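木头茶盒和它的三个格子（图集）

分类：家里的小东西　2019年10月19日

上一篇写完搪瓷罐以后，好几个人在底下催我写茶盒，说罐子看腻了，想看点木头的。好吧好吧，那就写茶盒！其实我早就想写了，只是一写到木头的东西我就刹不住，怕大家嫌啰嗦。先说好，今天图不多，废话很多，泡上一杯再往下看比较划算。

我说的茶盒，就是那种浅色木头的小盒子，正面有“TEA”几个浅色的字母，里头用薄木片隔成长条形的格子，上面有盖子。摆在餐边柜上的那种，客人来了往桌上一端，谁想喝什么自己拿。很多人家里都有，有的是买茶送的，有的是搬家的时候别人硬塞的，还有不少是买回来新鲜了一个星期，然后装了一盒子回形针和过期优惠券（我不点名，但是我妹妹你自己心里有数）。

我手上第一个茶盒是在 Fosden 的旧货集市上看到的，要价146块，我嫌贵，绕了一圈又绕回来，老板娘看我那个样子就知道跑不掉了，一分钱没让。那天我是坐556路去的，回来的时候车上挤得不行，我就把盒子抱在怀里，像抱一只猫一样抱了一路。到家一打开，盒子里一股特别浓的樟脑味，熏得我直打喷嚏！后来散味散了小半个月，怎么散的我后面讲，想直接看散味的可以往下翻。

先说说格子。

茶盒好不好用，说到底看格子。我见过六格的、八格的，还有一种两层抽屉的，看着特别气派，可是格子一多就总有那么一两个空着，空着空着就开始往里头丢橡皮筋。三个长条格我觉得刚刚好，一格放成条的、成包的，一格放切片的，一格放散的、碎的，脑子都不用动。而且长条格有个好处，细长的小包可以竖着站进去，挤得紧紧的，像书架上的书，抽一条出来旁边的也不倒（抽得太多就开始东倒西歪了，那就该补货了）。

竖着放还是平着放，这个我跟我先生吵过。他是平放派，说平放不会把包装的角折坏。我是竖放派，平放你只能看见最上面那一条呀，底下压着什么全凭记忆，我的记忆大家是知道的。后来我们各退一步，茶盒归我管，药箱归他管，药箱里所有东西都是平放的，我每次找创可贴都要翻个底朝天，不提了。

颜色我也要多说两句。浅色木头配什么都好看，但最好看的还是一格红的、一格青绿的、一格深褐的，这个搭配我是真心喜欢。红的放左边，青柠放中间，深色的压在右边。有一回我把青柠换到右边去，怎么看怎么别扭，说不出哪里不对，吃完晚饭又给换了回来。你们也可以试试，可能只有我一个人有这个毛病。

还有一点，切片的东西摆进格子里，我喜欢一片接着一片从后往前叠下来，后面那片高一点，前面那片低一点，这样从上面看每一片的瓣都看得见。平摊着放就浪费了，青柠最好看的就是那几道瓣。要是前面还剩一小块空地，塞个小白包进去正好，不塞也行，我就是看见空地忍不住。

再往下是图，盒盖都是掀起来的，点开可以看大一点。

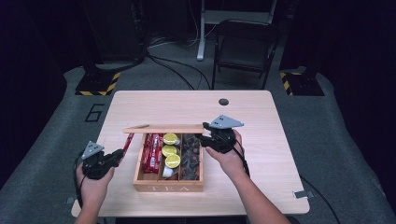 左边红的，中间青柠，右边深褐色的，我最喜欢的排法。
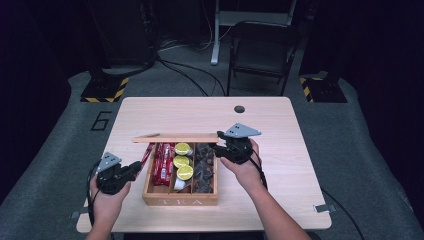 Josiane Coste 在上一篇底下留言，说她那个茶盒用了很多年，从来不在里面直接放散的东西，一定要先垫一层油纸，不然木头吃味吃得厉害，今年放桂皮，明年泡出来的绿茶还是桂皮味。她还说格子之间的木片最容易藏碎渣，倒过来拍是拍不干净的，得用一把干的小油漆刷，顺着角落一点一点扫。末了她问我，盒子到底能不能用水洗，她婆婆说能，她自己不敢。

油漆刷这个办法太好了，我以前都是用旧牙刷，牙刷毛太短，够不到最里面那个角！我昨天就去 Drotden 街口的五金店买了一把最窄的，一试，扫出来的东西够我羞愧一阵子的。茶末、芝麻、一粒米（米是怎么进去的？），还有半截订书钉。订书钉这个事情我要郑重提醒大家，有些茶包的棉线是用小钉子钉的，掉在盒子里真的很难看见，扫的时候留点神。

关于能不能用水洗，我站 Josiane 这边，不要洗。我洗过一次，不是那个集市的盒子，是更早一个小的，我嫌它黏糊糊的，就放在水龙头底下痛痛快快冲了一遍，冲完还很得意，放在窗台上晒。结果晒到傍晚，隔板翘了，一片像薯片一样弯起来，再也插不回槽里去。后来那个盒子就给孩子装蜡笔了，蜡笔倒是不挑。所以现在我只用拧得很干很干的布擦，擦完敞着盖子晾一夜，不晒太阳，也不放暖气边上。

油纸我也试了，有一点小心得。纸要裁得比格子窄一丁点，长度倒是可以多出来一截，前后两头往上折起来，像个小船。以后换东西的时候提着两头一拎，整船端走，格子里干干净净。不过竖着放小条的那一格我没垫，纸在底下会滑，小条站不稳，一条一条往前趴。放切片的那格我垫了两层。

好，现在讲散味。

樟脑味是最难弄的，比烟味还难。我当时什么都试过，咖啡渣试过，放了几天，盒子变成了樟脑味的咖啡，更糟了。柚子皮试过，柚子皮自己先长了毛。最后管用的是最笨的办法：盖子打开，放在通风的地方，里面搁一小碟小苏打，隔两天换一碟，换了不知道多少碟。味道是一点一点淡下去的，淡到后来我自己都闻不出来了，就叫邻居来闻。邻居说还有，那就再放几天。千万不要相信自己的鼻子，自己的鼻子待久了什么都闻不出来。

有人可能要问，能不能用香薰、精油什么的盖一盖。我的意见是算了吧。茶这个东西特别会吸味，你今天滴一滴薰衣草，下个月喝的全是薰衣草，要是你本来就喜欢，那另说。我有个牌子叫 Greco 的木蜡油，擦案板用的，很多人推荐拿它擦茶盒外面，我擦过，外面确实润润的挺好看，但是里面我不擦，格子里头就让它素着。擦外面的时候字母那一块要小心，布不要来回蹭，顺着木纹一道过去就好，我手重，蹭过一次，心疼了半天。

说到字母，我还真见过各种各样的。有刻下去的，有印上去的，有烫出来的，还有一种是贴上去的金属字，时间长了会掉，我见过一个盒子就剩下“TE”了，摆在摊子上，我差点把它买回来，觉得怪可怜的。我个人最喜欢浅浅的那种，字的颜色跟木头差不多，走近了才看得清楚，不吵。

盒盖的问题也一直有人问。

一种是带合页的，掀起来立在后面，方便，但是合页松了就会“啪”地砸下来，夹手，我被夹过。另一种是整块拿下来的，拿下来以后放哪儿就成了问题，桌子小的话真没地方放。我的习惯是拿下来靠在盒子后沿上，斜着搭一搭，补货的时候就这么搭着，补完顺手盖回去。桌子宽敞的时候就直接放旁边，怎么都行。我姑姑的做法比较绝，她把盖子翻过来当托盘，用过的茶包就放在上面，我看了都替那块木头着急，可是人家的盖子用到现在好好的，就是多了几圈茶渍，她说那叫年头。

下面说补货，我大概是全家唯一对补货有热情的人。

我一般挑一个下午，什么也不干，就把茶盒搬到桌子中间，旁边把要往里装的东西都摆好，然后一格一格地来。先把成条的那格全部抽出来，把旧的理到前面，新的从后面插进去，这样先拿到的就是旧的。道理谁都懂，做起来总有人图省事直接往前面塞，我说的就是我自己。插到最后几条会特别紧，要用指头把旁边的往两边拨开一点再往下送，硬塞的话包装会皱。我觉得这个步骤特别解压，比打毛线还解压，打毛线会漏针，这个最多就是歪一点。

切片那格其实是最费事的。新鲜的青柠片放不了多久，真要端出去给客人用，我都是当天切当天放，吃不完晚上就收走，可不能在木头上过夜，会留印子。平时想图个长久，就用烘干的。烘干的颜色会发黄发褐，好看的程度差一截，可是泡起来味道很浓，加一点蜂蜜特别好喝。我烘的时候温度调得很低，门开一条缝，中间翻一次面，翻的时候会黏，要有耐心。切片的厚度尽量一样，薄的会先焦，厚的还软着，我刀工很一般，每次都是一盘子里有焦的有软的，焦的我自己喝掉，没有人看见就不算。

散的那格，什么都可以放，碎茶、陈皮丝、黑枣干、巧克力碎块，只要颜色深，堆起来都好看。唯一的原则是不要堆得高过隔板，高过隔板你一盖盖子，它就翻山到隔壁去了。我先生有一次往里面倒葡萄干，倒得冒尖，盖子一压，后来我在青柠那格吃到了葡萄干，在成条的那格也吃到了葡萄干，连盒子外面柜子缝里都有，捡了好几天。

勺子要不要放在盒子里？我不放。放过一把小木勺，总是埋进去找不着，后来就在旁边摆个小杯子，勺子插在杯子里，省心。

再说一说放在哪里。茶盒怕三样：灶台的油气，窗边的太阳，还有水壶的蒸汽。水壶这个最容易被忽略，因为茶盒跟水壶放一起多顺手呀，我家以前就是肩并肩摆着的。直到有一天我发现靠近水壶的那一面颜色比别的地方深，摸上去还有点发毛，才知道它天天在蒸桑拿。现在隔开一条手臂的距离，多走一步路，就当锻炼了。

冬天的时候木头会缩，隔板会变松，轻轻一碰就晃，夏天又紧得拔不出来，这个都正常，不用管它，也不要往槽里抹胶水。抹了胶水以后想拆下来打扫就拆不了了，我朋友在 Akell 那边开小茶室，店里的盒子全是抹过胶的，她现在每次打扫都要骂一遍当初抹胶的人（就是她自己）。她那儿的盒子比家里的辛苦多了，一天要开开合合多少回，边角都磨圆了，摸起来滑溜溜的，我每次去都要摸一摸，她都习惯了。

说到她那个茶室，我顺便讲一下她摆盒子的办法，我偷学了一点。她从来不把盒子装满，总要留那么一点空，说装满了客人不好意思拿，怕拿了一条就缺了个口。留一点空，拿的人就自在。我一开始觉得这是歪理，回家试了试，请朋友来喝茶那天，满的时候大家都说白开水就好白开水就好，我偷偷抽掉几条，再端出来，大家就开始挑了。你们信不信随你们，反正我现在都这么干。

为了写这篇我把手机里的照片翻了一遍，将近1715张，大半是锅碗瓢盆和盒子，猫只有一点点，猫要是识字肯定不高兴。翻的过程中还找到好几个我以为早就送人了的盒子，赶紧去柜顶上一看，果然都在，灰比盒子厚。有一个里面还装着一整套没拆封的蜡烛，算是白捡的。

底下集中回几个大家之前问过的：

问茶盒能不能放饼干的，能是能，但是饼干会软，木盒不密封，要放也是当天吃完的量。带独立包装的就没关系，放着慢慢吃。

问买多大合适的，带着你平时常喝的那种茶包去比一比，竖着放进格子，头不要高出盒沿，不然盖子盖不平。我吃过这个亏，买回来差了一指头，四个角都盖不上，最后盒子天天敞着，落灰。

问隔板能不能自己加的，可以，薄木片裁好了插进去就行，没有槽的话两头垫一点软木，卡得住。裁的时候宁可长一点慢慢磨，裁短了就只能当书签。

问有虫怎么办的，先别慌，把东西全倒出来，散的那些就不要可惜了，盒子用刷子扫干净，用干布擦一遍，在冷冻室里包好放几天再拿出来。放的时候套两层袋子，拿出来不要马上打开，等它回到室温再说，不然会挂水珠。

问盒子上的茶渍怎么去的，这个我真没有好办法。细砂纸轻轻打过一次，渍是淡了，可那一块也白了，像打了个补丁。后来我就不去了，姑姑说得对，那叫年头。

还有人问我集市上那位老板娘还在不在，还在的，不过换到最里面那一排去了，靠着卖旧相框的。上个月我又去了一趟，她摊子上有一个两格的小盒子，盖子上有一道裂，我蹲在那里看了好久。没买。下次去要是还在，我就买回来，裂的地方想办法补一补，补得好就给大家看，补得不好就当没这回事。

Josiane，油纸你用的是哪一种？我买的那种一面光一面毛，到底是光的朝上还是毛的朝上，看到了记得回我一声！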